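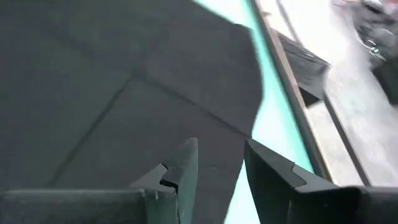
Zonalex Plans for Slower Van Sales

Zonalex expects to deliver 1,374 electric vans this year after a weak first quarter, the company's sales director said in an interview on Sunday. "Fleet customers are delaying orders," the director said.

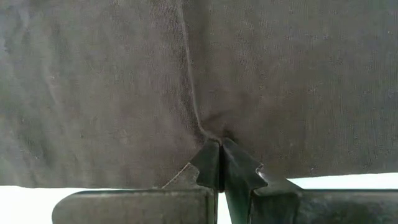 Production at the Girkance plant will continue on one shift until April, with 582 vans already assigned to buyers. Seat trim remains under review – dark gray fabric with a soft knit look is one option. "We will not cut the warranty to save money," the director said.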